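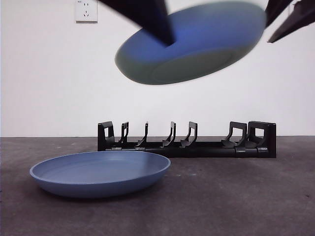 Blauer Teller, dahinter ein schwarzer Abtropfständer aus Kunststoff an der Wand.

Der Abtropfständer gehört in jede Gemeinschaftsküche
Ein Standpunkt von Fedir Holovko
16. Januar 2018

In den Gemeinschaftsküchen unserer Wohnanlagen wird seit dem vergangenen Oktober über die Ausstattung der Spülplätze beraten. Anlass ist die anstehende Erneuerung im Haus Odirero, dessen Küchen von bis zu 41 Bewohnerinnen und Bewohnern je Etage genutzt werden. Der vorliegende Entwurf sieht Geschirrspülmaschinen vor, streicht jedoch sämtliche Abtropfständer aus der Grundausstattung. Diese Entscheidung halte ich für falsch und möchte im Folgenden darlegen, weshalb sie vor der Beschlussfassung überprüft werden sollte.

Der Entwurf geht davon aus, dass Geschirr künftig gesammelt, maschinell gereinigt und anschließend in die Schränke geräumt wird. Für Haushalte mit festen Essenszeiten mag diese Annahme zutreffen. In einer Etagenküche wird dagegen zwischen sechs Uhr morgens und Mitternacht gekocht, häufig für eine einzelne Person. Wer einen Teller und eine Gabel benutzt hat, spült beides von Hand und benötigt danach eine Stelle, an der der Teller trocknen kann. Fehlt diese Stelle, so wird das Geschirr auf der Arbeitsfläche gestapelt, und zwar feucht.

Gestapelte Teller trocknen schlecht. Zwischen dem Fußring des oberen und der Mulde des unteren Tellers hält sich das Wasser über Stunden, und wer den Stapel am Abend in den Schrank stellt, räumt die Feuchtigkeit mit ein. Ein einfacher Ständer mit senkrechten Stegen löst diese Schwierigkeit ohne Strom und ohne Wartungsvertrag. Die Teller stehen auf der Kante, das Wasser läuft nach unten ab, die Luft erreicht beide Seiten. Die längliche Bauform lässt sich überdies an die Rückwand rücken und beansprucht dort nur einen schmalen Streifen.

Gegen die Abtropfständer wird eingewandt, sie verleiteten zur Unordnung. In der Hausordnung des Hauses Millico hieß es bis vor kurzem sogar, offen stehendes Geschirr sei »grundsätzlich zu vermeiden«. Die Beobachtung, die dahintersteht, ist nicht von der Hand zu weisen. Ein überfüllter Ständer, in dem Töpfe auf Schüsseln liegen und das Besteck quer dazwischensteckt, bietet keinen erfreulichen Anblick. Er zeigt aber vor allem, dass der Ständer zu klein gewählt wurde oder dass eine Regelung über das Ausräumen fehlt. Beides lässt sich beheben. Im Haus Fogh gilt seit zwei Jahren, dass der Ständer vor der Nachtruhe zu leeren ist. Die Beschwerden über die Küchen sind dort seither deutlich zurückgegangen.

Ein weiterer Einwand betrifft die Kosten. Für die Ausstattung des Hauses Odirero sind 3473 Euro an Kleinmaterial veranschlagt, davon 322 Euro für Geschirrtücher und deren Reinigung. Ich rege an, den letztgenannten Posten zu kürzen und den frei werdenden Betrag für Ständer zu verwenden. Das gemeinsam benutzte Geschirrtuch ist unter hygienischen Gesichtspunkten ohnehin der schwächste Gegenstand der Küche. Es hängt selten lange genug, um zu trocknen, und es dient nach aller Erfahrung auch den Händen, der Arbeitsplatte und gelegentlich dem Fußboden.

Zum Material sei eine Bemerkung gestattet. Ständer aus verchromtem Draht wirken bei der Anschaffung hochwertig, setzen jedoch an den Schweißpunkten Rost an, sobald die Beschichtung verletzt ist. Holz verlangt eine Pflege, die in einer Etagenküche niemand zuverlässig leistet. Kunststoff ist leicht und lässt sich als Ganzes abspülen. Dunkle Ausführungen lassen allerdings Kalkränder stärker hervortreten. Ich halte dies für vertretbar, da ein sichtbarer Rand eher zur Reinigung veranlasst als ein unsichtbarer.

Auch das Geschirr selbst sollte in die Überlegungen einbezogen werden. Im Haus Taritine wurden Teller angeschafft, deren breiter Rand in die vorhandenen Stege nicht passte. Sie standen schräg, kippten gegeneinander und wurden nach wenigen Wochen doch wieder gestapelt. Vor einer Bestellung ist daher der Abstand der Stege mit der Tellerform abzugleichen. Runde, mäßig tiefe Teller ohne ausgeprägten Rand haben sich in den übrigen Häusern bewährt. Farbiges Geschirr je Etage, etwa Blau für das erste und Grün für das zweite Obergeschoss, erleichtert zudem die Zuordnung, wenn einzelne Stücke in fremde Küchen gelangen.

Ich beantrage deshalb, den Entwurf in der Fassung zu ergänzen, dass jede Etagenküche mindestens 4 Abtropfständer erhält und deren tägliches Ausräumen in die Hausordnung aufgenommen wird. Die Spülmaschinen bleiben davon unberührt. Stellungnahmen der Etagenvertretungen nimmt die Hausverwaltung schriftlich entgegen; sie werden der Beschlussvorlage als Anlage beigefügt.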